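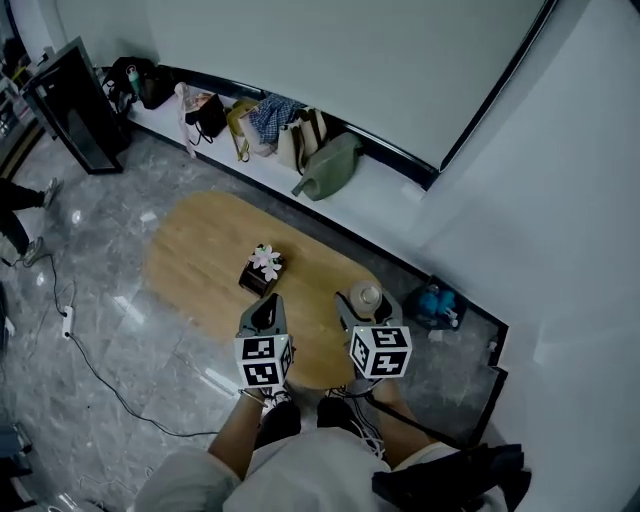 Ticket 166, March 5, 2021. Shenoy garden sensor reports frost every night, although the Woletti thermometer by the back door stays at 4 degrees or above. The wattle is already out and I'd like the alerts right before July. Indoors I keep to artificial flowers, pale pink ones in a small dark pot on the table, so only the beds matter.

Reply from Idex support: Move the sensor off the south wall — cold air settles there — and reset it.

Update: moved and reset. No false alert for 8 nights. Please close.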